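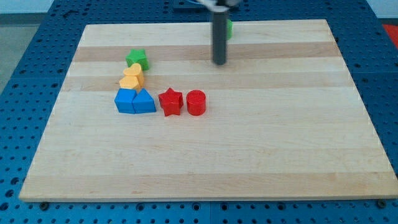

A green star, a yellow heart and more small shapes on a striped wooden board.

I'd been trying to get the owner of Soretti to sit down with me since November, and she kept saying yes and then vanishing into the kitchen. So when she finally pulled out a chair on Wed 13 December and said "okay, ask me stuff before the soup boils," I dropped my coat on the floor and started asking stuff!

Soretti is the little lunch place up the hill in Mirnness (you know it, the one with the steamed-up windows). She's been running it for 13 years, and before that she was in the office at Breketti, doing payroll.

"I was good at it," she says. "I liked the people. But I'd be cooking in my head by ten in the morning. I'd be adding up overtime and thinking about onions."

She started with 6 stools and a stove she bought used from a guy in Danzer. The first day she sold 27 bowls of bean soup and cried in the pantry, and she still can't tell me if it was happy crying. "Tired crying, I think. I'd been up since three."

I wanted to know how the menu gets made, because it changes all the time and I have been personally hurt by this (bring back the squash thing, please). She laughed at me for a good while.

"People get mad! I had a man stop me at the gas station about the squash. But squash got expensive, and I won't put out a thin one."

Does she ever write anything down? Sort of. There's a shoebox under the register with more than 500 recipe cards in it, most of them in pencil, plenty with no amounts at all. One just says "like last time, less salt." She let me flip through them while she went to check the pot, and I found the squash one, and yes, I thought about stealing it.

Her mother taught her to cook, mostly by yelling from the next room. "She could smell when I'd burned the garlic. Through a wall, with the TV on."

She's closing for a week in January to fix the back floor, and after that she wants to try Friday dinners, one pot and one price, and you eat what there is. I've already asked for a seat by the window.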